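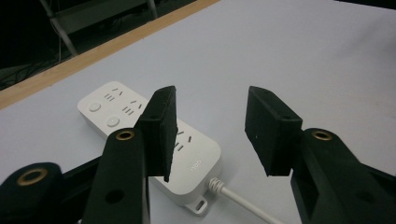

I spent most of September putting off the cable drawer. It's the bottom one in the sideboard, and it had reached the point where you had to press down on the contents with one hand to shut it with the other. We have lived in this flat for four years and I don't think it has been emptied once in that time.

What finally got me going was wanting to plug in a lamp, a printer and a laptop on the same side of the room. The lamp had been running off an extension lead that also did the television, and every time I moved a chair the lead moved with it. I decided to sort out what we had before buying anything else.

So I took the drawer out completely and tipped it on the bedroom floor. Phone chargers went in one pile, long leads in another, and anything I couldn't name went in a shoebox. The shoebox filled up quickest. I gave myself an evening for it and it took two.

Kaede Murakami, who I share the flat with, wanted to keep everything with a plug on it. I wanted to keep almost nothing. We ended up keeping one lead for each thing we own and use, plus a spare phone charger each. The printer cable from our old Ruvarier went, as the printer itself has been gone for years. So did a box of scart leads. The council site takes small electricals and cables, so it all went there in a carrier bag.

After that I looked at the power strips. I had it in my head that a switch for each socket would be useful, as I like to turn the printer off at the wall and can't reach the wall once the desk is in place. With buttons on the strip itself you just lean over and press one.

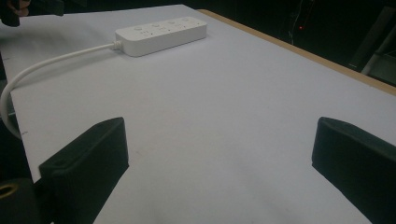 The strip on the white table, with four buttons along the top and the cable going off over the edge.

Before settling on where it should live I measured the run from the wall to the back of the desk. It's further than it looks, because the cable can't go straight across the doorway. It has to follow the skirting board, go behind the bookcase and come back out by the radiator. I used a piece of string for this and then laid the string against a tape measure. I would recommend that to anyone, as trying to bend a metal tape round a bookcase is a waste of an afternoon.

I also made a list of what would be plugged in. Lamp, printer, laptop, and one left over for whatever needs charging. The lamp and laptop use very little. The printer uses more when it's warming up but nothing to worry about. I kept the fan heater off the list altogether. That has its own wall socket in the corner and is staying there. If you are doing the same job, check the rating on your own strip and don't plug one strip into another, which is what we had been doing behind the television. I'm not proud of that.

Tomomi Tsuji came round while I was on my knees with the string and pointed out that I could move the desk to the other wall and save all the bother. She's right, but then I'd be facing the wardrobe. The desk is staying by the window.
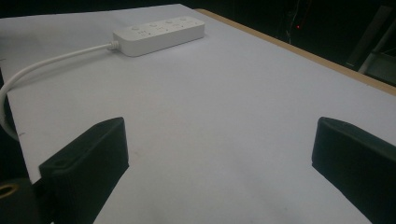

Cable that hangs is the part of this I have the least patience with. Our old desk had leads dropping down behind it in every direction, and each time I hoovered I caught at least one of them. A cable left to fall over the side of a table in a loose loop, as the white one does here, is just waiting for a foot or a vacuum cleaner. At the desk I want it to go down the inside of the back leg and stay there. I bought a pack of 8 fabric ties for the purpose, the sort that wrap round and press shut, and used four of them on the one leg. They can be undone again, which I prefer to the plastic ones you have to cut off. Don't pull them too tight, and leave a bit of slack at the top so nothing is tugging on the plug.

The other thing I changed was labelling. I cut masking tape into short strips, folded each one round a lead close to the plug and wrote on it in biro. LAMP, PRINTER, LAPTOP. It looks a bit like a school office but I can now switch the printer off without also losing the light I'm working by. I did the ones behind the television too while I had the tape out.

The drawer has gone back in with nine things in it, each lead coiled and held with a tie or a bit of string. It shuts with one hand. The shoebox of unknown cables is under the bed for the time being. Kaede has asked for it to stay until after Christmas in case any of them turns out to belong to the camera, and I've agreed to that.

Next is the cupboard under the sink, which I have opened and closed again.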